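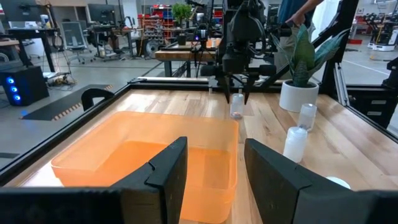
Orange plastic bin on the wood tabletop.

2 min read

Ticket 2571: No center channel on feature, Kvam Cinema, Plirkasley
Opened by: Linnea Dahlgren
Assigned to: Ottar Berge
Priority: high (premiere screening in April)
Status: closed

Reported problem
We ran the feature file for "Goltora" in screen 2 this morning. Picture is fine. Music and effects play, but almost no dialogue. Trailers and the house ads sound normal. The director and cast are coming for this one and all 249 seats are taken, so we need it fixed before doors.

9:40 a.m., Ottar
Please play the channel check from the server and tell me which speakers you hear. Also send the fader setting.

10:05 a.m., Linnea
All speakers come through on the check, center included. Fader is at 50, where we always leave it. I restarted the sound processor and played reel 1 again. Same result.

10:20 a.m., Ottar
Then the speakers and amps are fine. Does the short that plays before the feature have dialogue?

10:32 a.m., Linnea
Yes, and it's clear. It came on the same drive from the Certhorpe production office.

11:15 a.m., Ottar
Looked at the playlist export. The feature has an automation cue at the first frame that switches the processor to macro 8. On your system that is the stereo input used for laptops and live events. The short has no cue, so it stays on the cinema input. My guess is the playlist was copied from the Q&A night and the cue came with it.

11:50 a.m., Linnea
Removed the cue and saved under a new name. Dialogue is back in reel 1. The scene at the ferry landing still sounds low to me.

12:10 p.m., Ottar
Production says that scene was mixed quiet. Leave the fader alone. Check the last reel too, and delete the old playlist so it can't be loaded by mistake.

2:25 p.m., Linnea
Watched the whole film through. Sound is good to the end of the credits. Old playlist deleted, new one scheduled. The Q&A cue is now in its own playlist after the feature. OK to close.

Closed by Ottar Berge, 2:31 p.m.
Cause: wrong automation cue in show playlist. No parts used.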